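Review: the Gudine method for teaching robots to take old PCs apart

Read by Chaminda Sivakumar

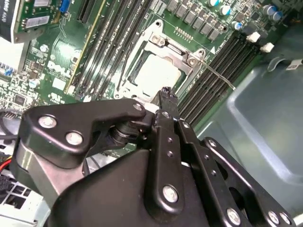
Gudine is a training method for robot arms that do electronics disassembly, and it comes from a small team led by Gebhard Hämmerli. The claim is simple enough. You show the arm a job by hand, 40 times, and it learns a policy that carries over to machines it hasn't met. I have spent a while with the report and the code, and I am less impressed than I was meant to be. The wrist camera is the heart of it: the policy gets that view and the joint positions, and nothing else. I can see the appeal. With the finger tip pointing at the processor socket on a Dell board, you get the silver bracket and the thin retention lever in one view, which is a lot of useful detail for one cheap camera. You also get a great deal of gripper. The jaw plate, the linkage and the housing take up the lower half, and a part hidden behind them might as well not exist. The report gives this problem two sentences.

What was tested

The main result covers 358 trials on desktop machines, split over four jobs: lifting the socket lever, opening the bracket, unplugging a cable and pulling a memory module. The authors give one success rate for the lot. I don't like that. Pulling a cable and lifting a small wire lever are very different jobs, and the per-job table is tucked away at the back, where the lever comes out worst by a long way. If you are thinking of using Gudine for processors, read that table first and ignore the summary.

There is also the matter of what counts as a success. A trial passes if the part ends up in the right state, and the robot may try up to 7 times. No mention is made of bent pins, scratched boards or snapped clips. For a shredding line that may be fine. For anyone who wants to sell the parts on, it is the whole question, and I couldn't find an answer to it anywhere.

How it compares

Two older methods are used for comparison, Pekum and Kälin. Pekum was given the same hand-guided runs and does badly, but it was designed around a fixed overhead camera and here it has been handed the wrist view with no other changes. I would expect it to struggle. Kälin gets a fairer go and ends up closer to Gudine than the headline chart suggests, partly because the chart's axis doesn't start at zero. On cables I would call it a draw.

The part I did like is the training trick. Gudine blanks out patches of the picture near the gripper while it learns, so the policy has to lean on whatever it can still see, such as the socket's outline or the lines of the memory slots. Turn this off and results drop on every job. That test is cleanly done, the settings are all listed, and I would borrow the idea tomorrow for something else.

Running it

The code installs without much fuss. Training is slow: 2,000 passes over the data on one ordinary graphics card kept my office warm from Sunday lunch until well into the night. The calibration notes assume the Grilwood mount used by the authors, and with any other bracket you will be measuring the camera offset yourself. Get it slightly wrong and the arm reaches confidently for a spot beside the lever. There is a warning about this in the code comments, though none in the guide.

Hämmerli's team says the method is "ready for mixed lines". I asked for the list of case models used in testing and was sent one within a day, to their credit. Most of the cases on it share a very similar layout. I would want to see cramped small-form machines and a few laptops before repeating that phrase to anybody with a budget.

Worth reading for the blanking trick and the back-page table. I wouldn't build a line on it yet. A second version is promised for December, with force sensing added at the fingers, and I'll run the lever job again when it comes out.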